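Accueil | Logiciels | Dossiers | Mobile | Contact

Ce site utilise des cookies pour mesurer son audience. Accepter / Paramétrer

Sauvegarder avant de perdre : une petite entreprise change ses habitudes

Temps de lecture : 2 min

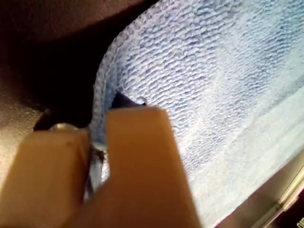

Selon Cecilia Odoi, on parle de la sauvegarde seulement le lendemain d'une panne, et dans son bureau c'était la même chose pendant des années. Chez Walirwood, les devis, les plans et la comptabilité étaient rangés sur un seul ordinateur, et la copie se faisait à la main sur un disque externe, quand quelqu'un y pensait.

En juin, le disque externe a cessé de répondre. L'ordinateur, lui, marchait encore. L'entreprise n'a donc rien perdu, mais elle a eu peur, et elle a demandé conseil à Gadisa Hailu, technicien indépendant. Il a d'abord fait la liste des dossiers. Sur 4000 fichiers, 800 étaient des doubles, souvent avec des noms comme « devis final 2 ».

Le choix s'est porté sur Sedix, un logiciel de sauvegarde qui travaille la nuit et garde 20 versions de chaque document. L'installation a pris une matinée. Le réglage des exclusions a été plus long : il fallait laisser de côté les fichiers temporaires, et le premier essai avait écarté aussi la messagerie.

« Je préfère un outil simple que l'on vérifie à un outil complet que l'on oublie », explique Gadisa Hailu. Tous les six mois, il demande à ses clients de restaurer un dossier au hasard, sur une autre machine. Chez Walirwood, le premier exercice a échoué à cause d'un mot de passe mal noté. Le deuxième a réussi.

Il reste la question des téléphones. Les photos de chantier y sont toujours, et Arnel Abella, qui les prend, les envoie encore par courriel, une par une.

Recevez notre lettre d'information : votre adresse e-mail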